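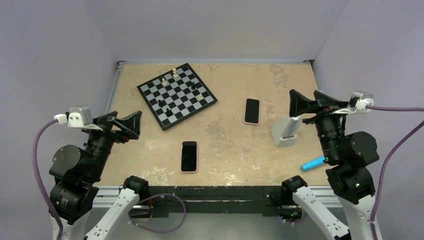

Opening. The talk covers the unplanned grocery trip: what sets it off, what it costs, and how to run a kitchen so that it happens less often. Start with the record, before any advice. Most households keep none, so they work from memory, and memory favors the big weekly shop over the short run for one item. Use leaves marks whether or not it is written down. The tan tabletop on the screen has pale scuffs, worn patches and scattered stains, and a surface like that can be read as a rough log of use with no dates on it. A kitchen has the same kind of undated log in its receipts, its half-empty jars and the back of the freezer. Ask the room to think of one item they have bought twice because they could not see the first one.

Definitions. Keep these on screen while talking. A planned trip has a list that existed before the coat went on. An unplanned trip has no list, or a list with a single line. A top-up is an unplanned trip for something that ran out. A craving trip is an unplanned trip for something that was never in the house. Do not argue over borderline cases. Milk bought because someone wanted cereal at night is a top-up.

The receipts. Source is my own household and that of Iwona Baran, who agreed to keep every grocery receipt from November onward. Total collected: 225. State plainly that two households are not a sample, and that this is a record of habits and can't be applied to anyone else. Each receipt was marked planned or unplanned on the day of purchase. Marking later does not work. By the following week everyone remembers a reason.

What the receipts show. Unplanned trips rarely ended with only the item that started them. The added items were mostly snacks, drinks and things near the register. Craving trips added less than top-ups did. I expected the opposite. Possible explanation: a person who goes out for chocolate has already decided what the treat is, while a person who goes out for dish soap feels owed one. Say that this is a guess and move on.

Method, part one: the floor. For each staple, set the level at which it goes on the list. Write the level on the shelf edge or inside the cabinet door. Rice, coffee and toilet paper are easy, as they run down at a steady rate. Eggs are harder. Fresh herbs should not have a floor at all – buy them for a named meal or leave them out.

Method, part two: the allowance. A plan with no room for cravings breaks on the first bad evening. We put 5 dollars a week into a jar for whatever was wanted, no reason required. Unspent money stays in the jar. Rosalía Gallardo tried the same thing with a shared jar for the whole family and went back to separate ones after 2 weeks. If asked why, the teenagers emptied it first.

Method, part three: the wait. Write the craving down with the time next to it. Look again after one hour. If it is still wanted, go, and mark the receipt. Do not score this as a failure. The aim is a correct record, and a person who feels judged by a notebook stops using it.

Cost of the trip. Include gas, parking if there is any, and time. My nearest store is in Pumthorpe and the drive is short, so gas is the small part. Time is the large part. Leave the dollar value of time to the audience. People set it very differently, and the discussion can take over the session.

Objections to expect. "I like going to the store." Accept it. A trip taken for company or fresh air is doing another job and belongs in a separate column. "My partner will not keep receipts." Then keep yours and label the record as partial. "The app does this." Some apps total the spending, but the planned or unplanned mark still has to be entered by hand – check yours before the next session.

Handout. Blank log on one side, list of floors on the other. Pens at the door. Leave the last slide up during questions and collect the spare handouts on the way out.

Filed under: Home & Everyday Living, Talks
5 min read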